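Friday, February 28, 2020

Bench notes, Emeddale workshop. Rebelo brooch clasps, second batch.

Carried on with the sterling castings for the Tunalside order. 11 pin stems fitted so far, 6 of them work hardened by drawing down one gauge and the rest by twisting in the pin vise. The drawn ones spring back properly after being opened to 90 degrees. The twisted ones take a slight set near the joint, worst where the solder flowed too far up the stem.

Changed the soldering order. Joint and catch now go on first with medium, pin riveted cold afterwards. Adds nearly 6 minutes a piece but the stem stays hard. Flux residue in the catch barrel is still a nuisance. Longer in the pickle makes no difference; a broach turned by hand clears it.
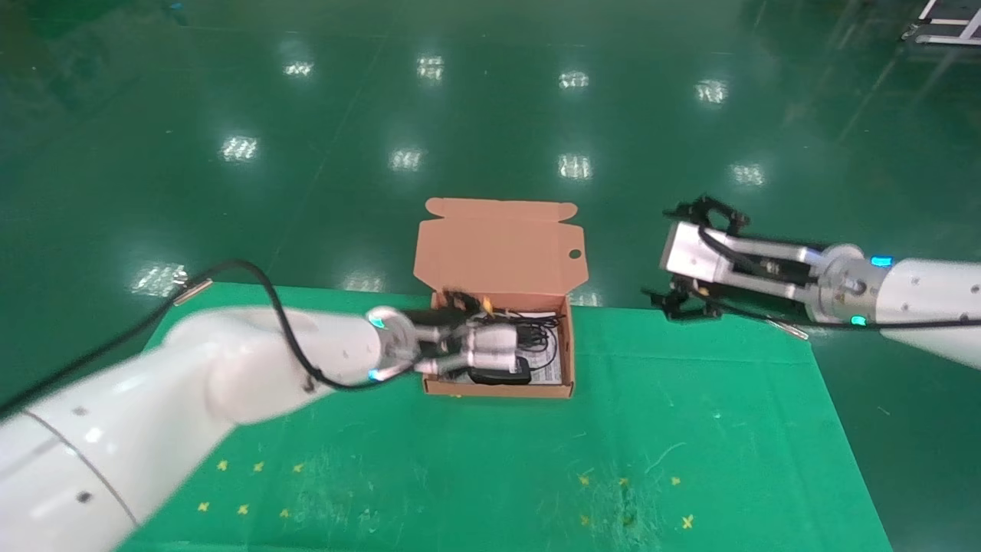 Power adapter and cables in the open box, green mat.

Two catches rejected, both with porosity on the underside that only showed after the grey wheel. Same spot on each, so I suspect the sprue position. Will ask the caster at Matthorpe to move it to the thick end of the bar before the next tree is poured.

Finish: the satin wheel leaves a coarser grain than the sample approved in July. Tried a worn wheel at lower speed, closer in colour but uneven along the bevel. Fibreglass brush by hand gave the best match.

Silver on hand at close, 178 g including sprues, not counting the lemel tray.

To do: re-cut 2 stems, order hard solder, check the rivet wire against the drawplate.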